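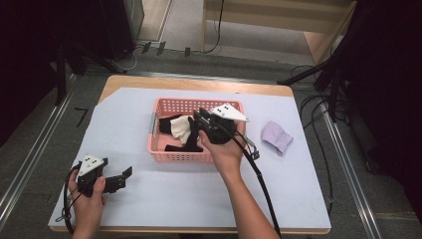
**Will one basket hold a full load of laundry?**
It'll hold a day or two of clothes for one person. For a full load of towels, buy two or get the tall hamper.

## Kvaran sorting basket, pink

Plastic, rectangular, rounded corners, smooth rim. The sides are a grid of small square holes, so air gets in and small change gets out. There's a narrow grey-blue handle on the short side. It comes in pink. We asked the factory about other colors in June and they sent us more pink.

Naheed Mughal picked it for the Zundance range after she'd carried one up and down her own stairs for a month. She liked the rim, which doesn't dig into your fingers. I (Aqeel Qureshi, I write these pages) liked that it fits on a table next to whatever you're folding. The floor is a long way down at my age.

**Good for**

- sorting darks from lights, if you're the type
- socks waiting for their partners, some of them since spring
- T-shirts and tea towels
- cat, though we don't recommend it and the cat won't ask

**Not so good for**

- wet bath mats
- anything with long drawstrings, which find the holes
- sitting on

**Care:** wipe with a damp cloth. Lint collects in the corners of the grid and an old toothbrush gets it out. Please don't put it in the dishwasher. Someone did, and wrote to us, and the letter is on the wall.

**Ordering:** single baskets ship from the Stisusska warehouse. Laundromats and dorms can order by the case, 30 to a case, nested. Orders over 200 baskets go by truck and need somebody there to sign. Returns are fine within 40 days, preferably without the socks.

Page updated 19/08/2019. The lid is still out of stock.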